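Baltance Shelf Set - README (data card)
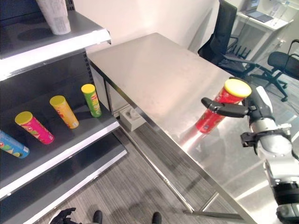
Vol. 2, No. 13

Posted in: Datasets, Manipulation | 20 shares | 3 comments

The Baltance Shelf Set is a collection of teleoperated examples for learning to move chip canisters between a shelf and a steel table. It contains 236 episodes, recorded by the Starkach group. This card explains what is inside and what we think it is good for.

What one episode contains

- head camera video
- joint positions of both arms, and the gripper commands
- one short sentence of instruction, for example "stand the red canister on the table"

Some canisters stand upright on the shelf and some lie on their side. We mixed this on purpose, as our first policy, trained only on upright ones, did not generalize well. The lids are yellow on several colors of canister, so please do not use the lid alone as a label for the object.

Known problems

The table top is polished and reflects the canister which is held above it. A red canister gives a reddish area on the metal, and our segmentation masks sometimes include this area - we corrected the masks by hand in 13 episodes, but not in the others. The second hand can also enter the view near the bottom. We did not crop it out.

Failed grasps are kept and marked with "success: false". If you want only clean examples, filter by this field before training.

Format and splits

Files are split in parts of 1000 frames. The test split has 20 episodes and should not be used for tuning. The loader is in the Flimosach tools, version 2 or newer.

Last change: 28th August. Corrected the joint order for the left arm.

We use cookies to remember your settings and to measure visits. Accept | Manage preferences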